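Notes for week 4. Please read them before the seminar, and bring the sheet with your own sentences.

# Countable and uncountable nouns in the language of the home

Last week we spoke about articles in general. This week we stay with one smaller problem, which makes difficulty for almost all learners whose first language divides the world in another way than English does. I am such a learner myself, and I still check some of these words in the dictionary.

## 1. The basic division

A countable noun has a singular and a plural: *a cup, two cups*. An uncountable noun has normally one form, and it does not take *a* or *an*: *furniture, luggage, bread, advice*. We cannot say *a furniture*. We say *a piece of furniture*.

The meaning does not help us as much as we would like. *Furniture* consists of things which we can count very well. In my language the word for it has a plural, and I suppose this is the same for many of you. The grammar belongs to the word and must be learned together with it.

In the small corpus that Zoltán Kiss collected for our department (3,224 sentences from home and cooking pages) the noun *equipment* appears 122 times. The form *equipments* appears 12 times, and in all of these the text was translated.

## 2. Nouns that go both ways

Many nouns can be used in both ways, with a change of meaning:

- *glass* (the material) / *a glass* (for drinking)
- *iron* (the metal) / *an iron* (for shirts)
- *coffee* (the drink in general) / *a coffee* (one serving)
- *paper* (the material) / *a paper* (a newspaper or an article)
- *room* (space) / *a room* (in a house)

Compare: *There is no room on the counter* and *There is no room behind the counter*. The second sentence can have two readings, and only the context decides. Bence Oláh asked in the last group if *wood* belongs to this list. It does, but be careful. *Wood* is the material, *a wood* is a small forest, and *woods* can be a forest or different kinds of wood. When we say *the board is made of two woods*, we mean two kinds.
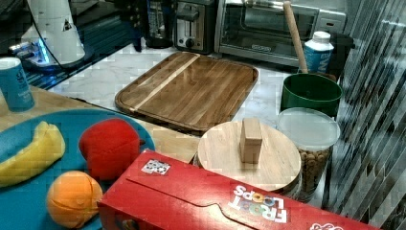 *Reading time: 4 minutes*

## 3. Material and object in one phrase

English has three common patterns here:

1. Noun + noun: *a glass door, a marble countertop, a walnut board*
2. Adjective + noun: *a wooden spoon, a woolen blanket*
3. Noun + *made of*: *a shelf made of oak*

In pattern 1 the first noun stays in the singular, even when we think of many pieces. We write *a brick wall*, although there may be 953 bricks in it. Two words of material before the noun sound heavy, and then pattern 3 is usually better.

*Made of* and *made from* are not always the same. With *made of* we can usually still recognize the material (*a table made of oak*). With *made from* the material has changed (*paper is made from wood*). Some good writers do not keep this difference, so I do not mark it as a mistake in essays.

## 4. Counting the uncountable

We need a helping word: *a slice of toast, a loaf of bread, a bar of soap, a sheet of paper, a grain of rice*. Please learn these as whole phrases. *A piece of* works with many of them, but not with liquids.

Note also *toast*. For bread it is uncountable, but *a toast* is what Győző Fekete gives at the end of every term, with a glass in his hand.

## Exercise

Write eight sentences about your own kitchen. Use at least three nouns from section 2, each in both meanings. Underline every article. If you are not sure about one, put a question mark over it and leave it as it is, and we will look at it together.

Further reading: Kovács, G., *Articles for Late Learners*, chapter 3 (two copies in the Nenholm library, ask at the desk).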